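Robot Rules: Who Keeps the Kitchen Helper Safe?

You know how your family has rules for the kitchen, like turning pot handles in? Well, robots have rules too! At the Fundesby learning centre in Letville, every robot arm follows a list with 12 rules on it, and grown-ups check the whole list again each August.

One rule says an arm must slow right down when a person comes close. Another says it must stop - straight away, no finishing the job first - when somebody presses the stop button.
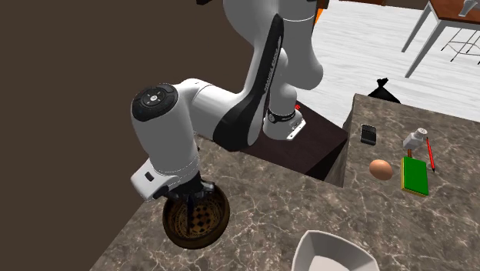 A computer-made robot arm reaching down to a round brown bowl.

Which rule would you add for a robot in your kitchen?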